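Plallow: two-arm gear placement with wrist views

Hi, and thanks for looking at Plallow! I'm Kumudini Howlader, and I put this set together with Siu-ming Tai while we were both working on the Oderel policy. It started life as a folder on my laptop with a terrible name, and a couple of people asked for it, so now it has a README.

What we wanted to know

The question was pretty small. If you train a two-arm policy to put a spur gear on an upright pin, does it help to feed it the wrist cameras all the time, or only when a gripper gets close to the part? Siu-ming was sure the wrist views would pay off from start to finish. I thought they'd mostly add noise during the long moves, when a wrist camera can end up pointed at the floor or the underside of the table or whatever else is out there. We had this argument over lunch for most of August and then decided to just collect the data and find out.

What's in the set

Every episode has a head view, the wrist views, joint positions for both arms and the gripper opening. The task text is the same each time: put the gear on a pin. Any pin counts. We thought about naming a pin in the text and dropped the idea, so please don't use this set to test language following – it can't tell you anything about that.

Episodes are grouped into 16 sessions. Two of those are held out for testing, and I'd ask you to keep them held out, even if your training curve looks sad. Split by session, never by episode. Neighboring episodes look so much alike that a random split will make your numbers look amazing for no good reason (ask me how I know).
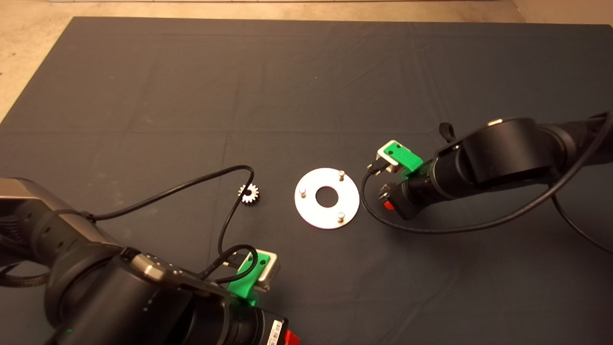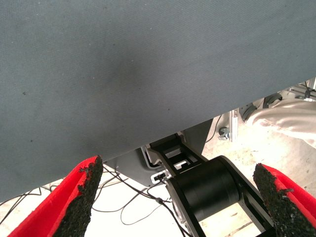
Head view with the gear and the three-pin disc on the mat (first), and a wrist view looking past the mat's edge between the fingers (second).

How we used the views

We trained Oderel in 4 versions: head view only, everything on all the time, wrist views switched on by distance to the part, and wrist views on with random dropout. Same network, same training length, same seeds. The distance switch uses the arm's own joint readings plus a rough guess of where the gear is from the head view, so there are no hand labels in the loop.

The distance switch came out ahead on the held-out sessions, with dropout close behind it. Everything-on did worse than I think either of us expected. It learned the approach fine and then got jumpy whenever a wrist view filled up with background. Head-only was steady but tended to stop a little short of the pin and hover there. So Siu-ming and I each claim a partial win, and I'm not going to settle it in a README.

Please don't read too much into the ranking, though. It's one task on one setup, and dropout was so close that I'd want more seeds before betting on the order of those two.

Known problems

The mat wrinkles. We smoothed it between sessions but not between episodes, so the folds drift a bit and a keen network could use them as a session marker. I'd add some brightness and crop changes in training.

Cables show up in a lot of views. I left them in, and no masks are provided.

Session 9 has a clock offset between the head view and the wrist views. The fix is in the loader, and it's on by default. If you write your own loader, read the offset file first or your grasps will happen before the fingers close!

Some wrist views are very bright on one side. We didn't correct exposure.

Getting started

Run the loader on one session before you pull the whole thing. It prints the episode count and the views it found, and it complains loudly if a file is missing. The plotting script is Siu-ming's, and it's much nicer than mine was.

If you find a bad episode, send me the session number and the episode number and I'll add it to the skip list.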